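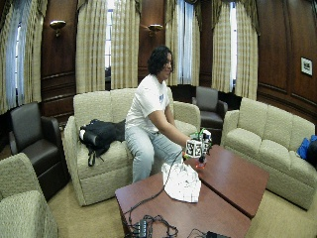
The Room Everyone Ends Up In

The lounge at Boltier is on the ground floor, past the mailboxes and the coat hooks, and if you have ever visited one of the residents there you have probably been asked to wait in it. I waited in it for most of an afternoon in October, when my cousin's train into Tuvunport was late, and I have been looking for an excuse to write about it ever since.

It is an old-fashioned room, and I mean that kindly. The walls are paneled in a dark reddish-brown wood that soaks up the light, and it would be a gloomy place on a winter morning if it weren't for the tall windows, which let in all the brightness the street has to offer. The drapes are striped in beige and cream and hang from proper valances, the sort my grandmother used to take down twice a year and wash in the bathtub, with a good deal of complaining. Against all that wood the upholstery is pale, and the whole place feels like a hotel lobby that decided, somewhere along the line, to take off its shoes.

The big pieces came from Skivent, a furniture warehouse that used to sit out by the ferry road. They were bought as a suite, which people hardly do anymore, and I think it's a pity. A suite gives a room manners. You can move from the long sofa by the windows to the little one in the middle and feel you are still in the same conversation. The dark leather armchairs came later, from an estate sale, and residents were divided over them for a while (leather is cold on bare legs, one faction said, and the other faction said then wear pants). They stayed, and now I can't imagine the corners without them.

What I like best is that the room doesn't ask you to be tidy. Somebody drops a backpack on the seat next to them, straps trailing over the edge, and settles in. A jacket goes over the far end of the sofa. A shopping bag gets parked in front of an armchair and stays there until its owner remembers the milk. I've been in plenty of handsome lounges where you'd sooner stand all day than put a bag on the cushions! 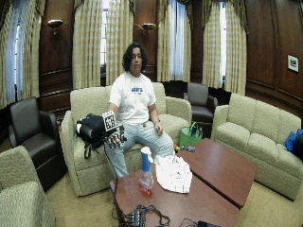 A word about the tables

The coffee tables deserve their own few paragraphs. There are two of them, brown wood with a lot of red in it, and they've spent so long pushed together that I suspect most residents think of them as a single table with a seam. They don't sit perfectly square to each other, either. One heads toward the middle sofa and the other wanders off at an angle to meet the long one, so that wherever you sit you have a bit of tabletop within reach of your cup. A decorator would straighten them. I hope no decorator is ever let in.

Whatever people are busy with lands there: cords, cables, papers, small bright odds and ends from somebody's pocket. I've seen a jigsaw puzzle live on the far table for weeks, with dinner plates carried carefully around it.

The finish has taken some punishment, but it has been looked after. Eight years ago the tops were sanded back and sealed again, and at the same time the sofas went off to Quan, the upholstery shop over the bakery, to have their cushions refilled. The bill for the lot was $1,340, and a resident who remembers the argument over it told me it was the best money the house ever spent. Having sunk into the result for an entire afternoon, I'd have to agree with her.

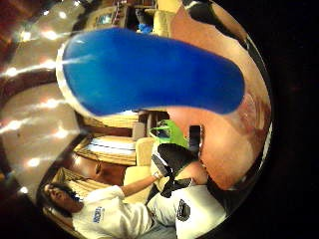
Ceiling lights and striped window coverings in the lounge.

In the evening the ceiling lights take over from the windows, and the room changes character. The paneling goes almost black and the pale ceiling seems to float above it. I prefer the daytime myself, but a man I met there, deep in a library book, said the evenings were the only time he could really concentrate, with the traffic thinned out and the radiator ticking away behind him.

Keeping a room like this going takes very little, I was pleased to learn. Wood tables that are used all day want a wipe when you get up, and for that you need a cleaner and a cloth left somewhere people can see them. Put them away in a cupboard and the rings will be there by supper.

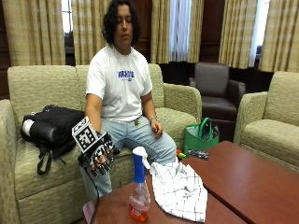 The same goes for the cushions, which should be turned whenever you think of it and thumped whether you think of it or not. Woven fabric holds on to crumbs, and the place to go looking is down along the arms, where I once recovered a pen, a button and a very old peppermint from my own sofa at home. Leather wants a dry cloth most weeks and a little conditioner in the winter, once the heat comes on.

My cousin did arrive in the end, cross and hungry and pulling a suitcase with a bad wheel. I'd meant to take her straight upstairs. She dropped onto the long sofa with her coat still on, put her feet out under the table, and asked if we could stay down there a while, so we did, until it was dark out and somebody came in wanting the armchair.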